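Progress report to Fontana, Tue 27 August
Project Asora: learning household tasks from hand-held grippers

We're happy to say collection at the Iltham site is well under way.
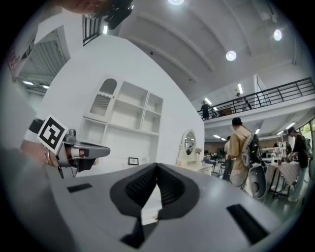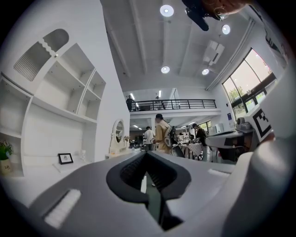
Darnell Okoye

We now have 701 usable demonstrations toward the 3000 we promised for November, and the early result is a good one! Training on views from 2 grippers together cut the position error by 60 percent over one view alone. Next we rerun the test at Wondano, where the rooms are smaller. The budget is unchanged.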